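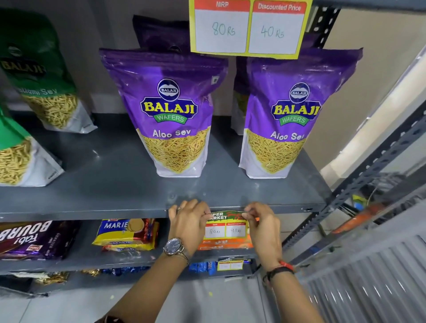 货架前沿贴价签,头部视角,两袋 Aloo Sev 在中间

楼主 huojia_17
最近在对比两套头部相机,Vuter 和 Rukier,任务是超市货架贴价签。机械臂用 Yimer,夹爪两指,控制器没换过。先采了人手贴的做参考,首图就是,左右手各捏标签一端,往层板前沿上按。
目前的结论:Vuter 视野宽,两只手和上面挂的黄色价格牌能同时进画面;Rukier 窄一些,手一抬高就出去了。打算留 Vuter。

2楼 拧螺丝的
视野宽不等于好用。标签上手写的 80 Rs 和 40 Rs,你缩到训练分辨率以后还认得出来吗?

3楼 huojia_17
回2楼,缩完认不出。不过我这个任务不读价格,只管位置和贴没贴平。

4楼 mianbao
我觉得瓶颈在夹爪。两指硬爪捏薄标签,中间会拱起来。我们换了 Woltia 的软指垫,50 次里废掉的标签从 17 张降到 2 张,相机一直没动过。

5楼 拧螺丝的
不同意4楼。软指垫捏得住,可按的时候力传不过去,边角容易翘。我这边最后还是硬爪加腕部力控,控制器跑 1000 Hz,按压段单独调。

6楼 mianbao
你那是什么标签?我们用的是背胶纸签,轻轻一压就粘。塑封卡片我没试过。

7楼 拧螺丝的
塑封的,硬不少。那可能没法直接比。

8楼 路过采数据
问下楼主,手指挡住标签两头怎么处理?参考图里右手后面那包橙色的零食也挡掉一块,跟标签下半截颜色又接近,分割容易粘到一起。

9楼 huojia_17
回8楼,确实粘过。现在只跟标签上面绿色那条,"SUPER MARKET"几个白字对比够,角点还算稳。橙色部分不用了。

10楼 路过采数据
左边那两袋也是绿的,手再往左挪就该误检了。建议加个腕部相机,头部的只做粗定位。

11楼 huojia_17
腕部相机手头有一个,支架还没打印。软指垫也借一副来试,硬爪和软垫用同一批标签各跑 50 次,九月把结果贴上来。

12楼 拧螺丝的
记得把按压力的曲线一起放,光看成功率看不出翘边。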